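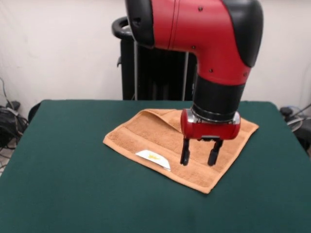 Does a Self Need to Stay Put? Final report, Intro to Philosophy of Religion
Dec 15, 2022

I picked personal identity because Shalini Bhatia and I got into a fight over it in October and I wanted to win. I did not win. My side was that something in me has to stay the same from birth to death, or the word "me" is just a habit. Shalini thinks habit is plenty.

So we wrote a two-page survey and got 88 people at Besden to fill it out (Kaj Kvaran nagged most of his dorm into it — thank you, Kaj!). The main item asked whether you'd still be you if you lost every memory.
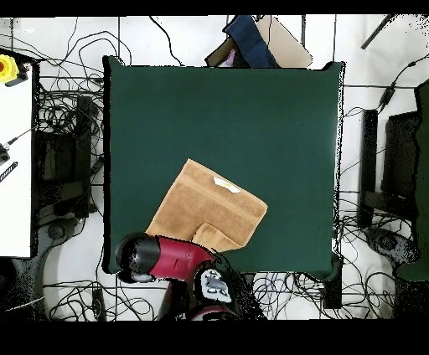 Why ask about memory and leave the soul out of it?

Because people froze up when we said "soul" in the trial run, and everybody had an opinion about forgetting.

The answers were all over the place. Plenty of religious students said God would remember them even if they couldn't remember themselves, and I hadn't seen that coming at all. Capucine Renaud wrote a whole paragraph on it in the margin, and I've read it more times than my own draft.

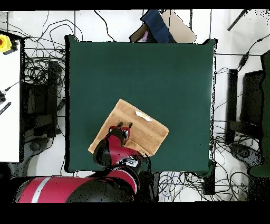 Her point was that being known might do the job I wanted a fixed core to do. I like that a lot, but it leaves the nonbeliever needing somebody else to do the knowing — friends, maybe, or family — and friends forget things too. I ran out of my 2,000 words before I could sort that out, so it's going in the spring paper.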